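**tonderjo** wrote (25 December 2024):

Merry Christmas to anyone else reading a robot forum today! I've had the Clomo hand-held grippers at home all week recording kitchen chores, and on the chopstick basket the width reading sticks. Fingers wide open, log says closed. It happened in 9 takes, and the replay arm believed every one of them and knocked the basket flat. My setup, fingers open either side of it:

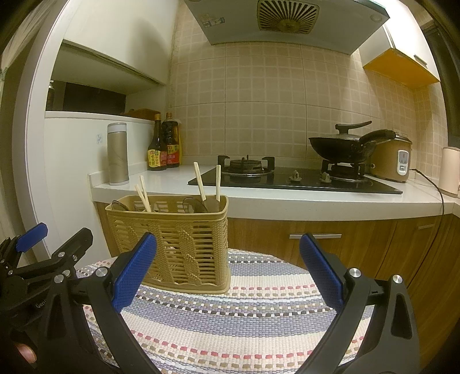

## Replies

**Khairul Teoh** wrote:

Oh, I feel for you. We lost most of March to the same thing on the Stockdale build – I blamed the cable, then the firmware, then (unfairly) my brother-in-law. In the end it was the encoder magnet creeping in its seat. Pull it, clean it, glue it back, and recalibrate before you record anything else.

**kundgate_mo** wrote:

I'm going to disagree with Khairul, with love. A creeping magnet gives you an offset that grows, and a reading stuck dead on closed sounds more like a dropped connection with the logger repeating its last good value. Look at your timestamps! I had one file with 1,659 rows and 1,309 of them carried the same width, right down to the last decimal.

**Khairul Teoh** wrote:

Fair point, and I'd check that first too, it's only a few minutes' work. I still wouldn't let the arm replay anything until both are ruled out. A basket is cheap and fingers aren't.

**tonderjo** wrote:

Well, mo gets the cookie. Same width over and over, for 30 rows at a stretch in the worst take. I've reseated the connector and I'm keeping the arm switched off until I trust the numbers again. Meanwhile I've moved on to clear lenses held on edge between the blue pads, and with something that thin a wrong width is going to matter a lot more.

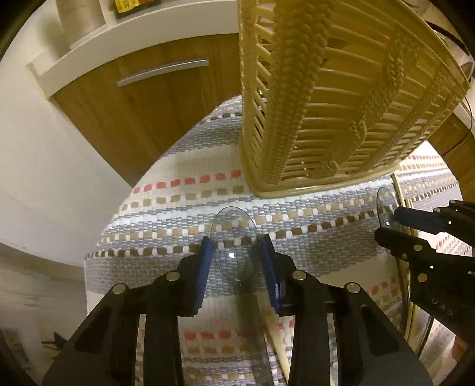 **Tonderness** wrote:

Can I keep the bad takes if I just fill in the missing widths afterward?

**kundgate_mo** wrote:

I'd throw them out. Filling in works for a row or two, but over a long gap you're guessing when the fingers closed, and the arm will act on your guess.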